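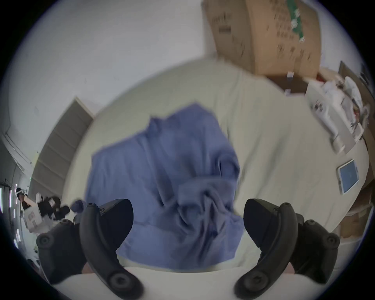 Folding and packing help wanted at Sirance, starting in August

I need two people who like folding things. I know how that sounds, but I've run Sirance for long enough to know that some people find folding a form of punishment and some people put the radio on and vanish into it for a whole afternoon, and I'm after the second kind (I'm one of them myself, when the phone lets me be).

We rent out cloths. Tablecloths, napkins, runners, aprons, chair covers if you twist my arm. They go out to weddings, school dinners, church suppers, the occasional very fancy birthday, and they come back to us in a heap. The washing and drying gets done by Gulleo Laundry across town, and they do it beautifully, but they send everything back bunched up in bags, all the colors together. Then it's over to us. Every piece gets shaken out on the table, looked at on both sides, smoothed, folded, stacked, boxed and put on a shelf where somebody can find it again. That's the job. If you've ever had the pleasure of taking a crumpled blue cloth and turning it into a flat square with the corners sitting right on top of each other, you already know most of what I could tell you.

What a shift looks like

Shifts are four hours, afternoons, and you come in at one. I'd like each of you for three or four afternoons a week through the season, and we can talk about which ones. Ashraf Berrada will be in the room with you most of the time. He's been packing for me since we were working out of my garage, and he has a way of folding a round tablecloth that I have watched over and over and still can't do. He'll teach you if you ask! He won't teach you if you don't, he's not pushy, so ask.

You'd start with the bags from Gulleo. Tip one out, sort by color first and then by size, and put anything with a stain or a pulled thread in the mending basket by the door. Please be fussy. A wine mark that looks like nothing under our lights looks like a crime scene on a bride's table, and I'm the one who gets the call. If you're not sure about a mark, it goes in the basket and I'll look at it.

Then folding. Squares get folded in half, in half again, and then in thirds so they fit the boxes. Napkins go flat in stacks of ten, with the hem facing you. Runners get rolled. The blues need a bit of extra care, I'm sorry to say, as we own several that look the same until you lay them side by side, and I bought them at different times with different ideas about what "blue" meant. Hold them up near the window before you decide. I've sent out a mixed set before and the client was very nice about it, and I've never forgotten it.

Then boxes. We use cardboard boxes for nearly everything and we use them until they give up. Some of them have old printing on them from whatever they held in a former life, so please go by our tag and ignore the rest. Hernán Castaño drives the van and he picks up by tag only. If the tag says ivory rounds and there are green aprons inside, green aprons are going to a wedding. (Hernán would also like me to say that he can lift a heavy box, but he can't lift a heavy box with no bottom, so tape both ways, across and along.)

The last half hour is for putting the room back together. Shelves straightened, tables wiped, empty boxes somewhere other than the walkway. I'll be frank, the shelves are the weak spot. They start the season in perfect order and by the middle of August things are leaning on other things and there's a box parked at an angle on top of whatever was handy. If you are a person who can't walk past a crooked pile, oh, please write to me.

Who I'm hoping for

You don't need to have done this before. My best folder ever came to me from a bakery. You do need to be OK standing up for most of a shift, though there are stools and I don't mind at all if you use one. You need to be able to lift a box of napkins to about shoulder height, or be happy saying "Ashraf, could you get this one," and he will. Decent color vision matters more than you'd think. If you mix up certain colors, still get in touch, there's plenty of work on the whites and the mending list, just let me know so I don't hand you the blues.

Clean hands and no hand cream during the shift, please, it leaves marks on the satin. Rings with stones come off too. No coffee on the folding tables, ever. There's a counter for that in the back, with a kettle and a very mixed set of mugs.

Slow is fine for the first couple of weeks. I'd much prefer that you do one stack well and ask me six questions about it. Speed shows up by itself, and some days you'll get through a mountain and some days the fitted covers will beat you.

Teens are welcome from sixteen up with a parent's OK, and so are retired people, and anyone in between. We've had a mother and daughter share one spot and trade afternoons, which worked great. If you and a friend would like to do something like that, say so in your message.

Pay and the practical stuff

Pay is by the hour and it's the same for both spots. I'll put the rate in my first reply to you, before you come all the way over here. The trial shift is paid as well, whether or not we end up working together. You'd be on the books, paid every two weeks. There's a small bonus if you stay through to the end of the season, and you can borrow cloths for your own parties for free as long as they aren't booked. I think that's the best part, but I would.

We're at 106 Jevano Street, up the side ramp, green bell. Street parking is easy after lunch. The bus stops at the corner, right in front of Ragab Hardware, and if you can't find our door just go in and ask, they point people toward us all day long. The room has big windows and gets warm in the afternoon, so wear something light. We have fans, but they have to point away from the tables or the napkins take off.

How to apply

Send me a short message with your name, which afternoons you could do, when you could start, and a phone number. No resume needed, and please don't write me a cover letter about your passion for logistics. What I'd really love is a couple of lines about something you like putting in order at home. The last person told me about her spice drawer in such detail that I went home and did mine.

I'll call people back in the evening, usually after six, and set up a time for you to come see the room and fold a few things with us. Bring a friend to the visit if you're shy. If you don't hear from me within a week, nudge me, I've probably put your message under a tablecloth.

Also, if folding isn't your thing but you can sew a straight hem, there may be a few hours a week on the mending basket come fall. It's overflowing already. Put "mending" at the top so I can keep those messages together.

Contact: Sirance Table Linens, 106 Jevano Street | © Sirance | Back to top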